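Plernstead hall opens bedroom corner for tidying practice

PLERNSTEAD — The large open hall run by home-goods firm Trumholm has a new bedroom corner, set up in August for people who want to practice everyday tidying before a move. The bed, made by Ronix, is covered with a fitted sheet and has a gray padded headboard with a light wooden frame.

Visitors clear the bed of the sort of things that collect on one at home: a soda bottle, a remote control, a piece of clothing.
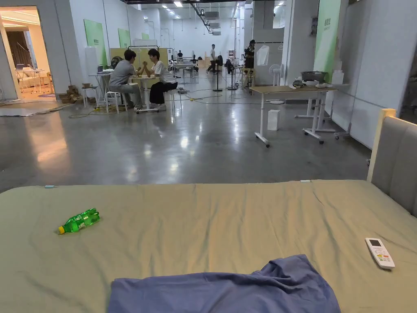

The bed with a bottle, an air-conditioner remote and a crumpled blue cloth on the sheet.

The corner covers 148 square feet and cost $3,750 to fit out, according to a notice posted by Trumholm. Sessions last 36 minutes and are free, though places must be booked. Small clips along the far side of the mattress hold the sheet in place, and visitors are asked to leave them on.

The rest of the hall stays open while sessions are going on. Stools and a small table stand on the polished concrete floor a short way from the bed — a spot that also gets used for arm wrestling.
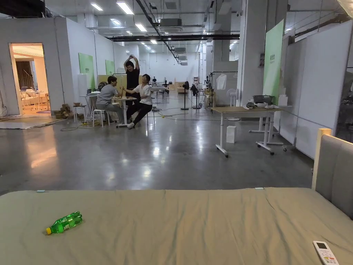
Arm wrestling at the white table, seen from across the bed.

Clearing the bed is the first part of a session. Visitors sort what they find into things to put away, things to throw out and things that belong in another room. Small electronics go in the second half of the session, when there is more time to deal with them.
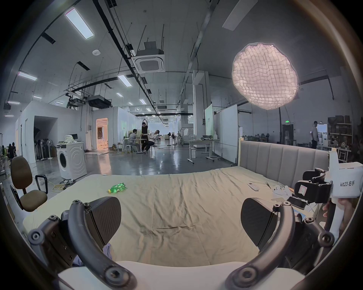 A remote control, tweezers and a smartphone are among the items on the sheet, with a washing machine at the left, behind an office chair.

Sitompul, the company that handles bookings for the hall, said 19 places were still open for the next round. A laundry session is planned for later in the year. Bookings are taken at the front desk until 5 p.m.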